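Ticket 2236 - Trerov bench cell, parts and budget hold
Opened by: Olaia Nieto
Assigned: Severino Toledo
Status: open, waiting on quote
Date: 24 Jan 2026

Issue: need a final equipment list for the second cell before purchasing closes the request. Current list has wrong gripper fingers, no fixture spares, no line for practice towers. Please fix and resend.

Log

Toledo - Went through the list against the bench. Dell tower on its side, side panel off, socket empty, both memory banks empty. Boards are the thing to budget for imo. Bare socket contacts are out in the open and the list has zero spare motherboards on it.

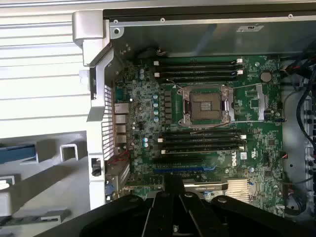 Asked Benia for a price on used towers, same chassis if they can get it. Want 2 extra. Also asked if they sell boards alone. No answer yet.

Nieto - Don't wait on Benia for the rest. What about fingers? Baltasar says the quote has the wide ones again.

Toledo - Yes wide ones, wrong part no. Sent back to Grecu. They want 900 for the narrow set incl. mounting block, price good thru May. Put it in as its own line so it doesnt get eaten by the arm quote.

Vallejo - Adding fixture tray. We only budgeted the one and everything sits in it, drive, CPU, memory. If the pocket for the CPU is out of spec the whole cell stops. Want a second tray printed now plus the file archived somewhere that isnt my laptop.

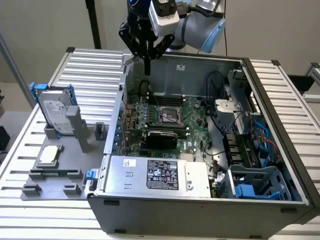

Arm over the open tower, parts tray at left.

Vallejo - Tray goes left of the case, same as now. Pls keep that in the layout for cell two, the table Herrero picked is narrower and I don't think tray + tower both fit. Measure before ordering!!

Herrero - Measured. Doesn't fit, short by 40 mm. Swapping to the wider slatted table, lead time is longer. Side panel for the table is a seperate item, added.

Nieto - OK. Wrist camera?

Toledo - Same model as now, no change. Cable is the open question. Quote has the short one and I want slack at full reach. Asked Grecu to swap it, should be free but get it in writing.

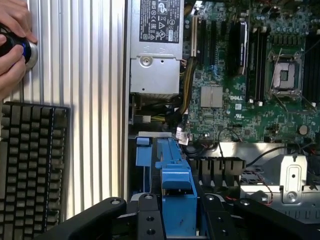 Nieto - Also hand work. The plan assumes no operator at the cell and I'm not signing that. Put operator hours in for the setup weeks, Muammer has the rate.

Yüksel - Rate sent to Severino. Use the bench tech rate, not the engineering one, last time it got mixed up and we had to redo the whole sheet. Also who owns consumables? Screws, drive rails, the blue carriers. Not on any list I can see.

Toledo - Mine now I guess. Will add to the Broltatari order, they already ship us fasteners.

Still open:
Benia, towers + boards, no reply
Grecu, narrow fingers, revised quote
Grecu, longer camera cable, confirm no charge
Herrero, ship date on wide table
Toledo, operator hours into sheet

Nieto - Leave ticket open. Don't submit the partial list, purchasing will treat it as final. Ping me when Benia answers.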